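Undgate Robotics Club

The Undgate Robotics Club is a student club based at Undgate College, where it has met after classes since it grew out of an electronics elective. It is best known for its long-running teardown project, in which members program a robotic arm to help take apart retired desktop computers and servers so the useful parts can be sorted and given another life.

History

The club was started by Radwa Benkirane, a technology teacher who had inherited a storeroom full of old machines and, by her own cheerful admission, no real plan for them. The first group had just six students, who spent most of that year learning to open cases and label screws (a humble beginning, but one that former members still talk about fondly). Membership has since grown to 63, spread across the junior and senior programmes, and the storeroom is now a proper workshop with benches along both walls.

Teardown project

Work is organised into small crews, each of which looks after one stage of the job. The Lellow crew handles cases, cables and drives, while the Kļaviņa crew takes on the fiddlier business of memory, processors and sockets. The names were drawn from a hat in the club's second year and have stuck ever since, to the mild confusion of every new parent who comes along to open night.

Students write their own motion routines and try them slowly at first, with a crewmate standing by at the stop button. Approaching a processor socket is generally considered the hardest exercise - the gripper has to come in close without knocking the memory slots or the capacitors nearby - and new members can expect to spend a good part of a term on it. Parts recovered by the club are logged in a shared catalogue, which listed 726 entries at last count.
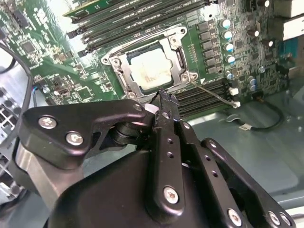 The gripper's jaw tips close to a processor socket, with old thermal paste on the processor lid.

Fosatell Challenge

Each July the club enters the Fosatell Challenge, a friendly regional competition in which school teams have up to 17 minutes to complete a set of disassembly tasks. Marks are given for care and tidiness as well as speed, and the Undgate students have always been rather proud of their tidiness scores. Visiting teams are invited back to the workshop afterwards for supper and a good long natter about grippers.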